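Section 4: Before You Press Start
(House rules for the two-arm benches at Stadham and Bayram)

If you skipped straight to this part, go back and read Section 3 first. That one covers power-up and homing, and I'm going to assume your arms are already homed and sitting there waiting for you. This section is the one I care about most, partly because I wrote it and partly because I've broken nearly every rule in it at least once.

I've tried to keep it in plain words. Ramiro Sotomayor wrote the original version, and it was very good and very long, and people signed the last page without opening the rest. So I cut it down. His full risk assessment for the benches is still in the Durkudell binder on the shelf by the door, and if anything I say here disagrees with the binder, the binder wins. Tell me when you spot it and I'll fix this page.

4.1 Who can run a bench

1. You need to have done the half-day session with Jannik Fröhlich or with me. Watching a friend do it doesn't count, even if the friend is really good.

2. One operator per bench. If you have someone with you, agree out loud on who has the stop button. I mean really say it: "I've got stop." It feels silly for the first two days and then you won't notice you're doing it.

3. The operator stays within arm's length of the stop for the whole run. If you need coffee, pause the run, put the arms in hold, and lock the session from the menu. Then go get your coffee.

Note: Hold is not the same as off. In hold, the motors still have power and the arms will stay where they are, pushing back if you lean on them. Anything that involves your hands inside the walls needs the steps in 4.4.

4.2 Clearing the table

This takes a couple of minutes and I do it at the start of every session, even when I was the last person on the bench and I know perfectly well how I left it.

1. Take everything off the tabletop that isn't part of the task. Pens, tape, the tiny screwdriver, your phone (people really do put their phones in there).

2. Wipe the surface with a dry cloth. No spray inside the walls, please. There are open electronics below the front of the table and I'd like them to have a long life.

3. Put the task objects in their start positions, using the task sheet. If the sheet gives you a range, use the whole range over the session and don't park everything on the same spot each time.

4. Look down at the front edge, between and beside the bases. You're checking for dropped screws and bits of cut cable tie. They love to end up down there.

CAUTION: Never reach over an arm to place an object while the motors have power. Walk to the other side or go through 4.4.

A word on task objects. Plastic trays and small cases are fine. Glass isn't, full cups aren't, and anything with a loose battery needs a yes from Capucine Leclerc first. We had a long argument about scissors in May and the answer, for now, is no scissors.

4.3 Cable check

Cables are where most of our downtime comes from, so don't rush this one. The arms are tough. The wrist camera cables aren't, and each one has to bend with every joint it passes on its way down to the base.

1. With the motors off, follow each camera cable from the wrist back to the base with your eyes, then again with your fingers. You're feeling for flat spots, nicks, and places where the jacket has gone stiff.

2. Check that the loop at the wrist is big enough for a full wrist turn. Turn the wrist by hand, slowly, both ways. The loop should open and close without ever going tight.

3. Check that the loop is not so big that it can hang below the fingertips. That's the other way to ruin your afternoon.

4. Make sure every tie is snug but not biting. You want to be able to slide the cable a little under the tie with two fingers.

5. Check the clips near the base. If one has let go, stop and re-stick it before you do anything else. A bit of tape is not a fix, and Phong Đàm will find it, and he will peel it off and leave it on your keyboard.
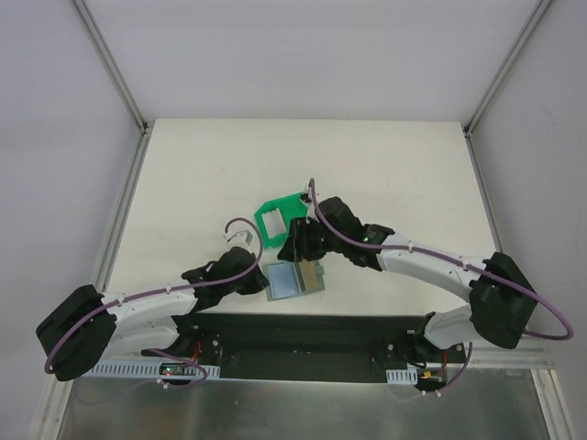

Shared space is the thing I get asked about more than anything else, so let me be clear on how we treat it here. The middle of the table belongs to one arm at a time unless the task sheet says otherwise. When a sheet does call for both grippers in close, like they are at the grey-green case, with one tip just to the left of it and the other arm's fingers coming over its upper edge, you switch to the slow profile before the second arm goes in. Slow profile is on the same page as the task list, second tab. You stay in it until one arm is back over its own half. It adds time to the session and I know that's annoying, and I still want you to do it every single time.

4.3.1 Rules for the middle of the table

1. Name a lead arm before the run. The lead arm goes in first and comes out last. Write it on the session log as L or R.

2. The second arm comes in from its own side. No crossing over the top of the lead arm, even when there looks to be plenty of room. You're judging that gap by eye and your eye is standing off to one side.

3. If the grippers touch, hit pause. Don't try to steer out of it. Look at which way each arm is being pushed, then back out the second arm first, at slow profile, a little at a time.

4. If a gripper touches a camera (its own or the other one's), end the run. Check that the camera is still firm in its mount and redo the camera check in Section 3. Log it even if everything looks fine.

5. If an object gets pushed out of reach, end the run and reset it by hand, following 4.4. Please don't fish for it with an arm stretched all the way out.

Note: Rule 4 gets ignored a lot, and I get why. The picture on the monitor still looks okay, so you carry on. But a camera that has shifted a hair will quietly spoil everything you record after that, and the person who finds out is usually Anselmo Lorente, two weeks later, with a pile of files that don't line up. Be nice to Anselmo.

4.4 Putting your hands inside

Same steps for a two-second nudge as for a long repair. There's no short version.

1. Pause the run.

2. Send both arms to rest from the menu and wait until they've stopped moving.

3. Press the stop button. The status light on the panel goes from green to red.

4. Turn the bench key to off and take the key out. Put it in your pocket. On you, please, and never on top of the monitor.

5. Support the forearm before you move an arm by hand. With the power off there's nothing holding it up except friction, and a drop onto the tabletop is bad for the gripper and worse for your knuckles.

6. Do what you came to do.

7. Get your hands, tools and sleeves out. Look at the table one more time.

8. Key in, key on, release stop, home the arms again. Yes, again. The bench won't trust its old position after a stop, and neither should you.

CAUTION: Long hair tied back, lanyards off, sleeves rolled above the elbow. Hoodie strings count as lanyards. I've had this conversation so many times!

CAUTION: If you smell something hot or hear a base joint grinding, go straight to step 3, turn the key off, and come find one of us. Don't restart to see if it happens again.

4.5 How long a session can be

We changed this on July 10, 2021, and some of the old signs at Tosgate still show the old numbers. Go by these:

1. No operator does more than 4 sessions in one day.

2. Take a real break between sessions, away from the bench. Sitting beside it reading your messages isn't a break.

3. Stop at 125 runs on a bench, even if it's going great, and do the full cable check in 4.3 before anyone starts up again.

4. If you've had two pauses for contact inside one session, that session is over. Usually it means you're tired, or the start positions are off, or something has come loose. Any of those is a good reason to step back and look.

4.6 The log

Fill it in while you're still standing there. Bench, your initials, lead arm, number of runs, any contact, anything you re-stuck or replaced. If nothing went wrong, write "none" in the contact box. A blank box could mean anything and I'll end up calling you about it.

For contact, a few words are plenty. "R fingers brushed L wrist, run ended, camera firm" tells me all I need. You won't get in trouble for writing things down. The benches with the longest contact lists are mostly the ones run by the people who look most carefully, and Jannik's is the longest of the lot.

Spare ties, clips and one spare camera cable are in the drawer marked 96. If you take the last of anything, put the empty bag on my desk so I know to order more.

Section 5 covers teaching a new task from scratch. Don't start on it until you've had your first four session logs signed off.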